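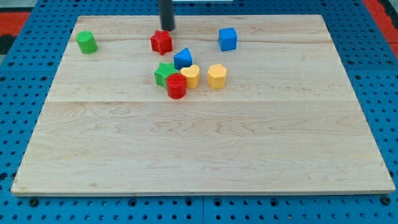 Workshop notebook, Graltorbridge Wellbeing Program
Entry date: 2019-05-22
Entered by: F. Sheehan
Present: C. Deschamps, V. Aydoğan, E. Kapoor, E. Holloway (second half only)

1. Purpose of the session

Second run of the half-day workshop on responding to setbacks at work and at home. The first run, held in December, used the long form of the daily record and was judged too heavy for participants on shift work. The present version uses the short form throughout. The facilitator guide is otherwise unchanged, except that the section on sleep has been moved ahead of the section on self-talk at the request of V. Aydoğan.

2. Materials

Short-form daily record, one page, both sides. Severity cards, revised wording. Flip chart and markers. The Danine handout on rumination was withdrawn before the session, as permission to photocopy it has not been received. E. Kapoor is following this up and will note the outcome in this book.

3. Procedure

The group was asked to recall a day within the past month that they would call bad, and to write down the events of that day in order, without comment. They were then asked to mark the point at which they first described the day to themselves as bad. Participants worked alone for this part and were told that the sheets would not be collected.

Severity cards were then handed out. Each card carries a short account of a mishap (a missed bus, a harsh email from a supervisor, a failed licence test, a child home sick on the morning of a presentation). Pairs were asked to agree on an order from least to most serious, and to record the reasons for any disagreement. C. Deschamps led the discussion that followed.

The closing exercise was the written plan: one small action to be taken within an hour of noticing that a day is going poorly. The guide suggests a walk around the block, a glass of water or a telephone call. Participants were encouraged to choose something they would be prepared to do in poor weather.

4. Observations

Most participants marked the turning point of the day very early, frequently before leaving the house. Several remarked that later events on their own list were neutral or pleasant and that they had not remembered them until asked to write everything down. This agrees with the December session.

The card concerning the supervisor's email produced the longest disagreements. Pairs in which one person manages staff tended to rank it low. The card wording does not say whether the criticism was fair, and two pairs asked. My view is that the wording should stay vague, as the discussion it prompts is useful. V. Aydoğan disagrees and would prefer a second version for comparison. To be settled before the next run.

One participant found the ranking exercise dismissive, on the grounds that placing a personal difficulty near the bottom of a scale implies that it ought not to be felt. C. Deschamps acknowledged the point and adjusted the instruction on the spot, asking pairs to rank by likely effect on the following week. The revised instruction was better received and should be written into the guide.

Timing was poor. The first exercise overran and the break was shortened, after which attention was noticeably lower. The sleep section was cut to a brief summary. It cannot be said from this session whether moving it forward was an improvement.

5. Costs

Printing and room hire came to $600, charged to the Montoya grant. The catering invoice is outstanding. E. Holloway has the purchase order and will code it to the same line. The room number for future bookings is 1105; the smaller room on the same floor is not suitable for pair work.

6. Note on the record form

The short form still asks for a mood rating at three fixed times. Participants on night shift pointed out that the printed times mean little to them. Proposed change: replace the times with "on waking", "midway" and "before sleep". E. Kapoor to redraft. The Mikon template is locked and will need to be rebuilt as an ordinary document, with the program's own margins and the privacy statement in full.

7. Actions

Sheehan: amend facilitator guide, ranking instruction and timings.
Kapoor: redraft daily record; pursue photocopying permission.
Aydoğan: draft alternative wording for the email card.
Deschamps: telephone the participant mentioned in section 4, with consent already given.
Holloway: catering invoice.

Addition, same day: E. Holloway reports that the markers left in the room were returned to the front desk. The blue one is dry and should be replaced.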